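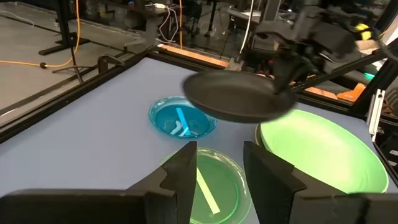 Keeping a two-arm table cell in working order

13 Apr 2021

The tableware cell at Zircombe has been in use since September. It consists of a table in a black rail frame, two arms with two-finger grippers, a small camera at the wrist, and a stock of plates, bowls and pans which the arms pick up, move and put down again. The technician who maintains it agreed to talk through the setting up and upkeep, on condition that the conversation stayed on the machine.

The first subject was the frame. The cell depends on it more than visitors expect, the technician said, because every stored position is measured from it.

"If the table moves against the arm bases, all the heights are wrong. The arm doesn't know. It goes to where the table used to be."

The rails are bolted at the corners, and the fixings are marked with a paint line across head and rail. The lines are checked by eye each morning. A broken line means that the fixing has turned, and the cell is not run until it has been tightened and the reference points have been measured again. Accessories are held to the rails with clamps so that they can be shifted without drilling.

"Clamps creep. We accept that for a bracket or a cable guide. We don't accept it for anything that the arm is measured from."

Asked how the reference points are measured, the technician described a procedure carried out at low speed. A pointed steel pin is fitted between the closed fingers, the arm is brought down to a set of scribed marks, and the joint readings are written to a file. The new file is compared with the old one before it is loaded. If one mark disagrees and the others do not, the mark is repeated. If all of them disagree in the same direction, the usual cause is the arm base, and the base bolts are looked at first.

The grippers take up most of the maintenance time. The fingers are black, faceted at the tip and supplied by Skiltidau in pairs. They are replaced as pairs too, even when only one is worn.

"A new finger against an old one closes off centre. You might not see it on a bowl. You will see it on the rim of a plate, where there is very little to hold."

The replacement interval was originally set at 700 cycles, taken from the supplier's sheet for a different load. It was then cut to 483, the count at which the first pair began to let thin rims slip. The figure has been kept as it stands. The technician saw no reason to round it when the counter is in software.

Changing a pair is a short job. The arm is sent to its service position, the drive is disabled and the lockout is applied at the cabinet. The old fingers come off with their screws, and the seat is wiped and inspected for burrs. The new pair goes on finger-tight, a gauge block is closed between the tips, and the screws are tightened with the block still held. Closing on the block aligns the faces.

"People tighten the screws first and check after. Then they have to do it again."

After the change the open and closed positions are taught afresh, and the camera check is repeated.

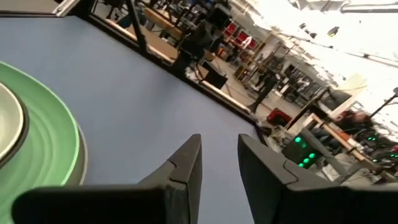
That check concerns how the fingers sit in the wrist view. Both tips have to be visible when the gripper is fully open, with a gap between them through which the table can be seen. The software uses the tips as a fixed reference. If the camera bracket has been knocked, the tips appear in a different place, and the offset between camera and gripper is no longer valid. The tolerance is 14 pixels. Beyond that the bracket is reset by hand and the calibration run again from the beginning.

Light is a related difficulty. Glossy rims reflect whatever is bright, and the reflections travel as the wrist moves. The exposure was at first left on automatic, which gave acceptable pictures of the table but changed each time the camera was turned towards a window. It is now fixed.

"The windows burn out completely. That doesn't matter, we aren't picking up the windows. What matters is that the table is the same blue in every picture."

On cables the technician was brief. The ones on the arm are treated as wearing parts. They are tied at each bracket with enough slack for the full turn of the joint below, and the slack is tested by driving each joint to both limits with a hand resting on the emergency stop. The worst fault so far came from a tie pulled too tight at the wrist. The camera signal dropped out in one posture only, and the fault was blamed on the network for a week – the connector had been swapped twice before anyone turned the joint slowly and watched the cable.

The control software is a package called Flania. It keeps a log of motor current for each joint, and this has proved the most useful maintenance record. A slow rise in one joint over 100 runs of the same motion is taken as a reason to inspect the gearbox. A sudden rise is more often something touching the arm, such as a cable that has slipped its guide.

Spares are held in a cabinet outside the cell: fingers, screws, a camera, a bracket and one complete wrist motor ordered through Wróbel. The motor has not been needed. The bracket has been used and reordered.

The next planned work is on the table surface, which is to be checked for level at the corners and in the middle. The technician expects to shim one side. The reference file will then be measured again, and the old one kept under its own date.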